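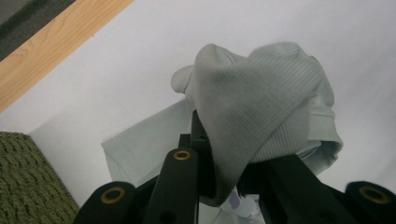 How often do I need to check the linkage arms on the Jikell hand gripper?

Check them after every 200 grasps in the first week, and after every 2000 grasps from then on. Hold the body in one hand and move each arm a little from side to side. If you feel a click, the pin has become loose and must be tightened before you continue.

Can I put oil on the brass rings?

Please do not. The ring inserts run dry, and oil will travel along the arm to the jaws. From there it goes on the cloth, and a stain on light knitwear is very difficult to remove. Wipe the rings with a dry cotton swab.

One brass ring came out of its hole. Is the arm broken?

Usually the arm is fine. Clean the hole, look for small cracks at the rounded end, and press the ring back with your thumb. It should need some force. When it goes in without any force, the hole is worn and you must order a new arm. We do not recommend glue — we tried it in November and the ring turned together with the pin.

The jaws pull threads from ribbed fabric. What can I do?

Ribbed knit is the hardest material for these jaws. Feel the inner edges with a fingertip and look for a sharp place left from the molding. Sand it with 700 grit paper, only a few strokes, and wipe off the dust. Also close the jaws more slowly, so the fabric has time to gather in a fold.

Which screws are used in the Amitz jaw set?

All screws are M3 and 16 mm long. Longer ones will touch the finger when the jaws close. The older Jafri jaws have different holes and do not fit on this body.

After I changed a jaw, it does not close in the middle. Why?

Most likely the two sides were tightened in different positions. Loosen both, close the gripper by hand with nothing inside, and tighten them again while it stays closed. Then do the zero setting one more time in the Plolluter software. The old value is not valid after a jaw was changed.

How should I store the gripper?

Keep it with the jaws open, so the spring can rest. Do not put it in the bag together with loose screws.

Last change to this page: 6/20/21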